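Writing the rules before the robot moves

Nov 16, 2024

Stosberg runs its kitchen tasks in simulation before any arm is allowed near a real appliance. The company's safety lead, who asked that the piece stick to the work and leave names out, has spent most of this year on a rulebook for how those simulated trials are set up, run and signed off. We spoke at the Stosberg office over a long morning.

The first version of the rulebook was too long. "It had 300 rules in it," the safety lead said. "People would open it, search for one word, and close it again. You can't work that way." The version in use now has 20, and each one has to fit on a single page, with the test for it on the same page.

Much of our talk was about the refrigerator task, which goes by the name Zovham inside the company. The arm has to reach into an open cabinet and place or pick up a small item on a shelf.

"Reaching into a box is where you find out if your rules are any good," the safety lead said. "On a table the arm can come in from almost anywhere. In a cabinet you have the shelf under the hand, walls on the sides, a door hanging open, and the forearm is in there too. People watch the hand and forget the forearm."

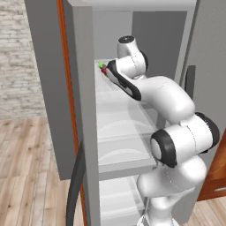 A simulated reach to the top shelf. The small green and red object is at the tip of the hand.

The rule on contact is the one that gets the most questions. A trial in which any link of the arm touches the cabinet is marked as failed, even if the item ends up where it should. Some engineers at Stosberg wanted a softer rule for light touches. The safety lead said no.

"In the simulator a light touch costs nothing. The glass doesn't crack, nothing spills. So the software learns that it's fine to lean on things. Then you move to a real kitchen and it leans on things."

Speed is handled in a similar way. Once the hand passes the front of the cabinet, it drops to a lower limit and stays there until it is fully out again. The limit applies on the way out too, a point that was missing from the first draft and was added in March.

I asked about shelves, as clear or shiny ones are known to give cameras trouble. The rulebook says a task can't be tested on solid shelves only. "If the product is going to meet glass, then you test with something that looks like glass. You write down which shelf, which height, which door angle. If it isn't written down, it didn't count."

Records are checked by a second person who had no part in the trial. For a task to pass, it needs 10 clean runs in a row at each shelf height, and a single failure sends the count back to the start. Escobar, a supplier that builds the joint controllers, follows the same record format now. Breltico, a testing firm, reads the files before hardware trials begin and has sent them back 3 times.

"The first time I was annoyed," the safety lead said. "They were right, though. We had changed the size of the test object halfway through and kept counting."

The next part of the rulebook will cover doors that the arm has to open by itself. The draft is still with the engineers, and the open question is how hard the arm may pull on a door that won't move before it has to stop and call for a person.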